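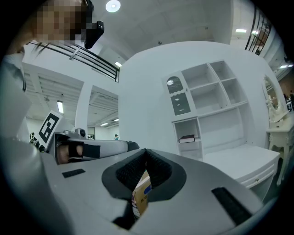
A cardboard box with blue printing on it.

How to Pack a Box of Dishes for a Move (Without Buying the Kit)

Every moving company will sell you a dish kit. It's a box, a bag of foam sleeves, and a cardboard grid that you fold together on the floor while swearing. I have moved five times and bought the kit once. I broke more plates that time than on the other four moves put together, so take the rest of this page as the opinion of someone who is still annoyed.

What you need

Small boxes. Plain newsprint, the kind sold in flat bundles. Decent tape. A marker. A few towels you don't care about. I used 300 sheets of newsprint for a kitchen that serves four, and I had a thin stack left over.

You do not need bubble wrap for everyday plates. People love it because it looks like protection. On a flat plate it mostly takes up room, and then the plates slide against each other because the plastic is slick. I'd keep it for a glass pitcher or something with a handle you'd be sad to lose.

Pick the right box

Go small. A big box full of plates is too heavy to carry properly, and whoever is carrying it will set it down hard on the last step. My limit is 30 pounds, checked on the bathroom scale. My brother-in-law Brian Kirui says he can carry twice that, and he can, for one trip.

Used boxes are fine if the corners are still stiff. Press a corner with your thumb. If it gives, use that box for pillows. I don't trust anything that came from the produce section, and I don't trust the "heavy duty" label much either. I bought a batch of Tredora boxes with that printed on every side and the bottoms sagged like the cheap ones.

Tape the bottom

Run one strip down the seam, then two more alongside it, overlapping. Then one across the middle going the other way. Folding the flaps over and under each other with no tape is a way to drop plates on your foot.

Crumple four or five sheets and spread them across the bottom, deep enough that you can't feel the cardboard when you push down. Most people skimp here. If you've got an old towel, lay that on top of the paper.

Wrap the plates

Lay a stack of newsprint on the counter. Put a plate in the middle of the top sheet, pull one corner over it, and put a second plate on that. Pull another corner over, add a third plate, then fold in the rest and roll the bundle up in a couple more sheets. Tape it if it wants to come open.

Stand the bundles on edge in the box, like records. I resisted this for years because it looks wrong. My neighbor Zawadi Mutiso packed her grandmother's whole set that way and lost one saucer, and I came around. Plates lying flat carry the weight of everything above them. On edge they each take their own share.

Bowls can be nested two or three deep with paper between them, also on edge. Mugs go on top, stuffed with a crumpled half sheet and wrapped one at a time. Wine glasses get their own box, and I'm not going to pretend I have a trick for those – I wrap them in too much paper and hope.

Fill the gaps

Push crumpled paper into every space along the sides. Then close the flaps without taping and give the box a gentle shake. If you hear anything, open it and add more. If the flaps bow upward, take something out. A box that bulges won't stack, and the one on top of it will end up leaning on your mugs.

About those foam sleeves

The Flastetti sleeves are the ones I see recommended most, usually on pages that also sell them. They're all right. They fit a standard dinner plate and not much else, and mine left a faint dusty film that had to be washed off. You're going to wash everything anyway if you use newsprint, so maybe that's not a fair complaint. The price is.

Labeling

Write on two sides and skip the top, because the top will be under another box. "Kitchen – plates – this end up" is plenty. I've seen color-coded sticker systems with a spreadsheet to match. By the second hour of a move the stickers mean nothing and everyone is asking you where things go.

Writing FRAGILE is free, so go ahead. I've never seen it change how a mover sets down a box.

Loading

Dish boxes go on the floor of the truck, against the front wall, with nothing heavier on top. If you only have one or two, put them in your car. Footwell is better than the seat.

When you get there, unpack over a towel and check every sheet before you throw it out. I found a missing egg cup in the recycling in March, two weeks after we'd moved in.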